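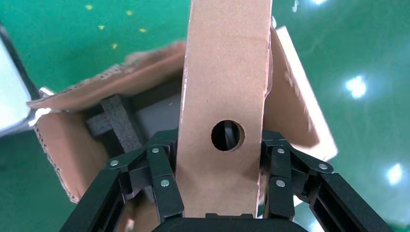
Sobia Jatoi
Stock and returns, Dolan

I keep a folder of notes on packing and I post from it when something changes. The subject this time is the cardboard strip: the flat upright piece with a round hole in it that goes in with a foam block when we pack the Drukura units. Three people have asked me what the strip is for, and two of them had been throwing it out.

Start with the material. Corrugated board is two flat liners with a wavy sheet glued between them, and the direction of the waves decides nearly everything. Stood with the flutes vertical, a strip will carry a fair load on its end. Turn it so the flutes run across and it folds at the first push. If you look at any cut edge you can tell which way you have it: a row of little waves means you are looking into the ends of the flutes, and a plain double line means you are looking along them. I check this every time, including on strips I cut myself ten minutes earlier.

Our strips are cut from old cartons. The blade matters more than the ruler. A dull blade drags the top liner and crushes the flutes beneath it, and a crushed edge has lost most of its stiffness before it ever goes in a box. I change the blade every 15 strips. Fergal thinks that is wasteful. His edges look chewed.

The hole is a finger hole. It goes a little below the middle of the strip, on the center line, and it is there so the strip can be pulled straight up. Without it people grip the top corners and rock the thing from side to side, and the foam comes up with it or tears where it is touching. We tried a notch in the top edge first. The notch split downward along the flute after a few pulls. A round hole has no corner for a split to start from, so it lasts. Punch it, do not cut it freehand. I use a wad punch and a scrap of chopping board, one blow, with the strip lying flat and a second piece of card underneath to keep the back liner from bursting out.

Now the foam. We use the dark gray open-cell type, which is soft enough to take up the odd shapes at the side of a unit and springs back if it has not been squashed for too long. It does shed. After a year or so in a warm storeroom the surface goes crumbly and you get gray dust on everything. When a block leaves dust on a dry thumb I retire it. The block goes between the unit and the wall of the box, and the strip goes down next, standing on the bottom of the box. It should slide in with light pressure. If it has to be forced, the block is too thick, and all that force ends up on the casing.

Order of unpacking, for anyone opening one of these at the Villildale end:

Open all the flaps and fold them right out. A flap left half up will drop back across your hand.
Pull the strip first, by the hole, vertically.
Take out the foam next, from the end that is least compressed.
Lift the unit last, with both hands under it.
Put the strip and foam back in the empty box before you put it on the shelf.

The last line is the one that gets skipped. I went through the return log on 11/16/19 and found 161 boxes had come back with no strip out of 778 sent. Cardboard is cheap, but the cutting and punching are done by me.

Box condition is a separate question. A torn flap edge with the corrugation showing is cosmetic as long as the tear stops short of the fold. Once it reaches the fold, the flap no longer holds its line under tape and the carton gets flattened for strips. Scuffed rims are fine. Soft corners are not, and you find those by pressing with a thumb at all four, top and bottom. Board that has been damp stays weak after it dries, whatever it looks like.

Noreen Hanrahan wrote to ask if the strip could be replaced with a second foam block. It could, and I ran it that way in May. The unit was held well enough, but two soft blocks let it drift toward whichever side was more tired, and the box bulged when stacked three high. The stiff piece gives the foam something to push against. I went back to card.

Next on the list is tape. Conall has sent over a roll of the Nivorlow paper tape and I have sealed six cartons with it. They are on the top shelf by the heater, and I will look at the edges when they have had a few weeks.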